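Irkano open day at the Hendon site: anyone else go?

gantry_or_bust
Posts: 1,069

Went to the Irkano open day in August, the afternoon slot. Coffee was good. The talk ran long and was mostly slides about how bag handling is "solved." Then they put the simulation up on the big screen, two arms at a table working on a little blue tote, and that was the part I had come for.

My problem is that it was all simulation. Soft bags are miserable to pick up. The handles flop over, the sides fold in, and the thing is never the same shape twice. A rendered bag does whatever the physics settings tell it to do.

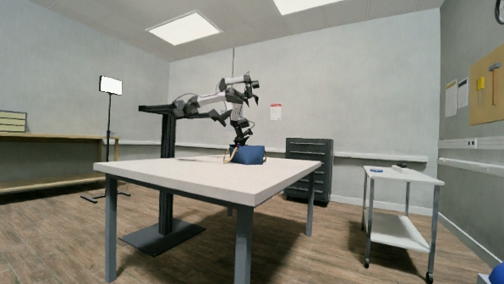 I asked what happens when you swap in a bag the software hasn't met before. The answer was that they had trained on 200 of them. Fine, but 200 what? Same bag in different colors? I asked that too and got told to leave my email.

ustside_mike
Posts: 50

I was in the morning group and I think you're being hard on them. They said up front it was simulated. Everybody starts there. You don't want to wreck real grippers finding out your approach angle is bad.

gantry_or_bust

No complaint about starting there. The invitation said "live demonstration," and I drove more than 2 hours for it.

pallet_jack
Posts: 412

Did they say why two arms? We looked at a Rweyemamu cell last year for the returns line and the second arm was half the price and sat parked most of the shift. If one gripper can get hold of a tote by the top edge, I'd want to see what the other one is adding.

ustside_mike

One holds the bag steady and the other opens it, or fills it. That was the pitch in the morning anyway. I didn't see the filling part.

pallet_jack

So the part that earns the money wasn't shown. Got it.

ustside_mike

It wasn't shown to MY group. I can't speak for the whole day.

gantry_or_bust

Not shown in the afternoon either. I'd have settled for one real bag on one real table, and let it miss a few times. I'd trust them more.

quietbelt
Posts: 88

Lurker here, I run a small packing room. Is any of this worth a visit for someone my size? They quoted me nothing on the phone.

gantry_or_bust

Go for the coffee. Bring your own worst bag and ask them to load it in.

ustside_mike

I'd go. Just ask for a date when there's hardware running, and get it in writing.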